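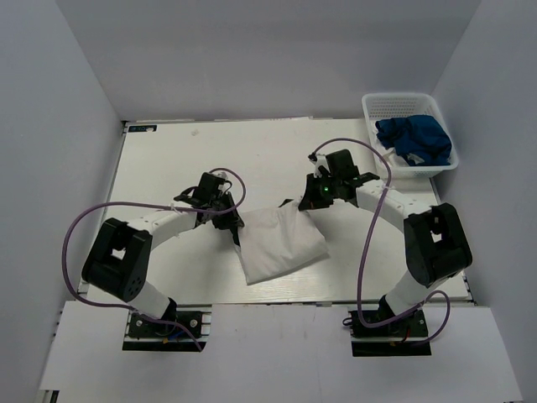
One reader of the previous edition wrote in to say that she had been folding laundry for 40 years and still could not get a square of cotton to lie flat on the first try. Could we please start with that, she asked, and leave the fancy napkins for later? We could, and we have!

Chapter 2
Cloth on a Flat Surface

Cloth is wonderful stuff to work with. Pick up a book by one corner and the rest of the book comes along, same shape as before. Pick up a dish towel by one corner and you get a long, droopy cone, with the other corners hidden somewhere in the folds. Every point where you hold a piece of fabric changes the shape of all the rest, and that is what makes folding such a rich subject (and such a good one to practice at home, with whatever is in the drawer).

In this chapter we stay with a single piece of plain cloth and a bare table. You will learn to find the corners, to choose two of them, and to spread the piece out before making any fold at all. Most crooked folds begin right there, with an edge that was doubled under and went unnoticed. Run a finger along each side and feel for the extra thickness.

Words to know

Hem: an edge turned over and stitched down.
Grain: the direction in which the threads run.
Bias: the diagonal across the grain, where woven cloth stretches most.
Crease: a line left by a fold, wanted or not.

Try it before you read on. Drop a towel on the table from shoulder height. Now, touching it in only two places, lift it and lay it down again as flat as you can. Which two places did you pick? Neighboring corners give you a straight top edge. Opposite corners pull the cloth along the bias, and the middle sags into a soft valley. Try both, several times, and sketch the outline you get each time. Keep the sketches, as we come back to them in the section on thirds.

A stiff linen and a limp jersey will behave so differently that you may want to do the whole exercise twice. Please do!

Search this book Enter a word or page Go

Hofstetter Textbooks | Contact | © May 2021 | Back to top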